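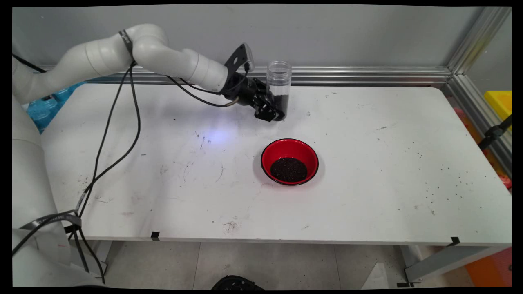
Do Study Playlists Help? A Look at Background Music and Reading
Term project report, Bloxham Hall
Ruairi Halliday

Why I picked this

Every student I know at Comville has an opinion about music and studying. Most of them swear by it. The posters outside our library say that "the right playlist can boost your focus," and a study app called Cumier sells a paid plan built on the same claim. I wanted to see whether I could find even a small effect with the kind of test one student can run in one term. I went in doubtful and I should say so at the start, so that readers can judge my results with that in mind.

What I did

I asked 14 students from my dorm to read short articles and then write down everything they remembered. Each person did this twice, once in silence and once with a playlist from Cumier called "Deep Reading." Both articles were 540 words long. One was on the history of salt taxes and the other was on how the town of Bulari got its first railroad station. Half the group started with music and half started in silence.

For each article I made a list of facts and gave one point for every fact that turned up in the reader's notes. I did the scoring myself. A second scorer would have been better, and my instructor told me as much in March, but by then the sessions were done.

What I found

Seven students scored higher in silence. Five scored higher with music. Two tied. If you squint, you could call that a win for silence, and I was tempted to, because it was what I expected. I don't think the numbers allow it. With a group this small, a split like that could easily come from luck.

The article mattered more than the sound. Nine of the 14 did better on the railroad piece whichever way they heard it, probably because it reads like a story and the salt tax one is mostly dates. I thought the two were equally hard when I chose them. I was wrong, and I should have tested them on a few people first.

I also asked everyone which session felt more productive. Most said the one with music, including several who had remembered less in it. This was the most interesting part for me, although it is also the easiest to read too much into. Music may make reading more pleasant. Feeling good about an hour of study is a different thing from learning more in it – and the ads I looked at slide from one to the other without a pause.

Problems

The readers all knew what I was testing. Some of them had heard me complain about playlists at dinner, which can't have helped. The dorm lounge was noisy in the late sessions, so "silence" meant no music and a vending machine humming. I used one playlist, with no singing on it, so I can't speak about songs with words. And remembering an article right after reading it says little about remembering it on exam day.

What I would change

I would use four articles, tested ahead of time, and a quiet room. I would have somebody else score the notes without knowing which session they came from. I'd also drop the question about feeling productive to the very end, after both sessions, since asking it in between may have changed how people read the second time.

For now, I can't tell anyone to turn their music off. I also haven't seen a reason to pay for it.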